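Section 8. Working Rules for the Picking Cell

Read this section before your first shift at the cell. Read it again after your first near miss, when you will find it has become far more interesting.

8.1 Before power-up

1. Clamp the bin to the table and tug the rim. If it moves for you, it will move for the arm, which is stronger and has no manners.
2. Follow every cable from wrist to base with your eyes. Hanging loops must clear the bin floor and the rim through the full reach of the arm.
3. Sweep the bin. Screws and crumbs left on the floor will be offered to the Hurkitz vision software as objects, and it will take them seriously.
4. Load the test items by hand with the arm parked. Scatter them. Operators who line things up in tidy rows get wonderful scores and learn nothing.
5. Press the stop button once and confirm that the drives drop out. Reset and carry on.

Note: Scuffs on the metal are normal. Dents are not. Report a dent to Endang Ginting, who will want to know the speed setting, so have an answer ready.

8.2 During a run
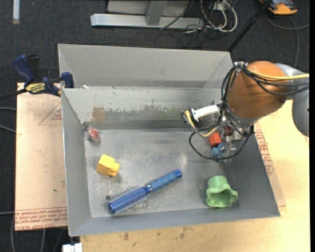

6. Keep hands, sleeves, lanyards and hair outside the rim whenever the drives are live. "I was only straightening the brush" appears in our incident log more than once, in different handwriting.
7. Start every new item set at 24 percent speed. Raise it after 200 clean picks and stop at 91 percent. The last nine percent belongs to the manufacturer's sales video.
8. If an item jams against a sloped wall, stop the arm, wait for the amber light, then reach in. The order matters.

CAUTION: A paused arm is still a live arm. Pause holds position under power and resumes without asking how you feel about it. Only the stop button counts as stopped.

8.3 Changing a rule

Rules in this section may be changed by Parisa Kazemi, in writing. They may not be changed by tape over a sensor, a note on the whiteboard, or the phrase "Dimas said it was fine." Dimas Teoh has asked us to include that last one.

9. Log each stop with the time, the item and the speed.
10. At the end of the shift, park the arm, cut power at the wall and hang the key on its hook.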